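The new hands at Trovine

The parcels that reach the back room at Trovine's returns centre in Lyons are mostly things people have bought and changed their minds about. Toys with a piece missing. Hand tools opened once. Puzzles that may or may not be complete. Each one has to be taken out, looked over, checked against a list and either packed again or set aside.

For 24 years that was done at long benches by people, and it still is, for the most part. The difference since July is that four of the benches have robot arms clamped to them, and the people who used to do the sorting there now spend much of the shift teaching the arms how to do it.

Fasil Gebreyes has worked at the centre for nine years, the last three as a shift lead. He was a sorter before that. When the company told staff it was bringing in arms from a small supplier called Nindeveo, he went home and updated his resumé.

"I figured I had a year," he says. "You hear the word pilot and you know what comes next. I'd seen it at the warehouse where my cousin worked."

He has not needed the resumé so far. The centre employs 44 people, the same number as before the arms came in. What they do all day has changed a good deal.

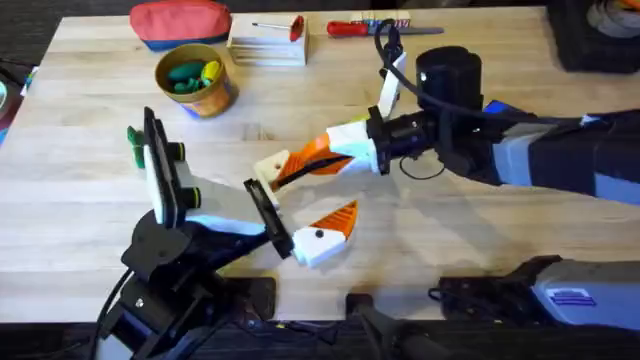 Gebreyes starts his shift by walking the robot benches before anyone else is at them. He looks at the clamps first, then the cables, then the fingers. The arms work in pairs, one on either side of the bench, and the jobs they are learning need both: one to steady a thing and the other to turn it or take it apart. The objects are ordinary. A couple of red-handled screwdrivers, a stack of wooden blocks and a fabric pouch can sit at the back of a bench while the two grippers come together in the middle, orange tips and all. A sorter would clear that lot in under a minute. An arm has to be shown each movement, many times, by somebody who already knows how it should go.

That showing is now a job with its own pay grade. The company calls the people who do it bench trainers. They guide the arms through a task, mark the run as good or bad, put everything back and start again. A trainer will do a few dozen runs before lunch. The rate is higher than a sorter's by a modest amount, and getting it took most of the spring.

The union's first position was that anyone teaching a machine to do their own work should be paid well for it. The company's first position was that it was light duty. They met somewhere in the middle, with a written promise that no sorter would lose a permanent position during the pilot. The promise runs for 30 months. What happens in month 31 is not in the document, and people on the floor bring that up often.

Some sorters asked to be trainers straight away. Others have refused, and under the agreement they are allowed to. One woman who has been at the centre since it opened told me she would rather stand at the ordinary bench with sore wrists than sit and repeat herself to a machine. Another, at the next bench over, said her wrists were the whole reason she had signed up.

Wrists and shoulders come up in nearly every conversation. Sorting is not heavy work, but it is the same work for hours, and the centre's injury reports have long been full of strains. The trainers say those aches have eased. They have other complaints now. Their eyes get tired. The job is quieter and more solitary, and the chat that used to go up and down the long benches has thinned out.

"You can't really talk while you're doing a run," Gebreyes says. "If you lose your spot, the run's no good and you do it over. So people wait for the break, and then the lunchroom gets very loud."

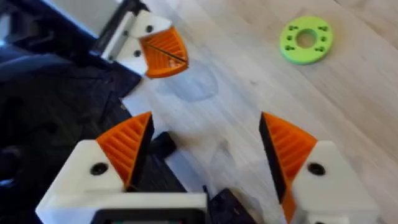 The part of the work that surprised him was how much of it is judgment about small things. How wide should a gripper be open before it moves in? How close should the second arm come before it gets in the way of the first? Sorters never had to put those decisions into words. Now they argue about them. Two trainers can have quite different ways of picking up the same flat piece, and the arms learn badly when they are shown both. The centre has ended up with a binder of agreed methods, written by the trainers themselves and corrected in three colours of pen.

Gebreyes thinks the binder is the most useful thing to come out of the pilot. New sorters are given it too, on the ordinary benches. Before, they learned by standing beside someone for a week and copying.

Whether the arms will earn their keep is another question. In the most recent monthly count, the four robot benches cleared 345 items without a person stepping in. A good sorter handles more than that in a day. The company says the number is climbing and that speed was never the point of the first stage. The floor staff have noticed both statements.

There is talk of putting the same benches into the Tudton site next year. Gebreyes has been asked whether he would go over for a few months to set up the trainers there. He would get a living allowance and a title. He would also be the person standing in front of a room of sorters, telling them what the arms are for.

He has asked for the no-layoff promise to cover Tudton before he gives an answer. At the time of writing, the company had not replied, and he was back on the early shift, checking the clamps.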